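Restitz: colour terms in second-hand clothing listings

Data card, version 2

Summary
Restitz is a table of 4,000 short listing texts for used knitwear, each paired with a normalised colour term. The texts were written by sellers on the Vitix consignment board and released to the project with their consent. It is intended for work on colour vocabulary, spelling variation and search synonyms in Canadian English.

Contents
listings.tsv has one row per listing, tab separated, UTF-8, no quoting. Columns are listing_id, title, body, colour_raw, colour_norm, knit_term and region.
terms.tsv maps 297 raw colour expressions to 23 normalised terms. Compound expressions such as "rust orange" or "burnt orange" keep their full form in colour_raw and map to a single value in colour_norm.

Spelling is left as the seller typed it. "Grey" and "gray" both occur in colour_raw; colour_norm uses "grey" only. The same applies to "jumper" and "sweater", which are not merged in the body field. 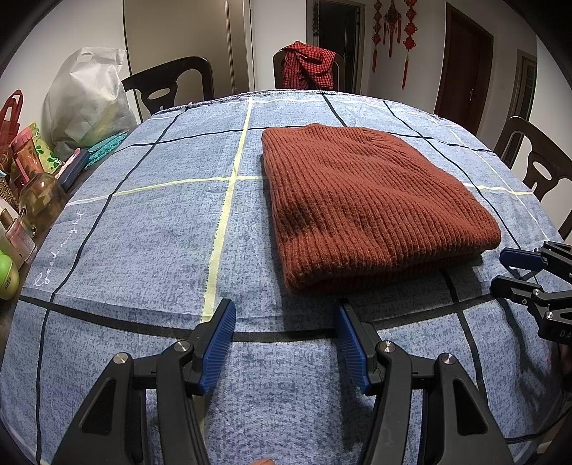
The knit_term column holds the first structural word found in the body: ribbed, cable, waffle, plain or none. It is extracted by pattern match and has not been corrected by hand. "Ribbed cuffs" on an otherwise plain garment will be tagged ribbed. Users who need garment-level structure should re-annotate.

Annotation
Colour terms were assigned by Karine Desjardins and I-hsuan Mok working separately. They disagreed on 316 rows, mostly at the boundary between brown, rust and orange. Kirsten Robichaud settled these from the text alone. Rows she could not settle carry the value "unresolved".

Known problems
Marketing names ("oatmeal", "heather") are inconsistent across sellers.
Region is self-reported and blank in many rows.
Multicoloured items keep only the first colour named.

Changes
Version 2, 29 October 2020: duplicate listings removed, region codes changed to two letters, Peltonen loader script dropped.

Contact
Harvey Gauthier maintains the files. Send corrections with the listing_id and the proposed value.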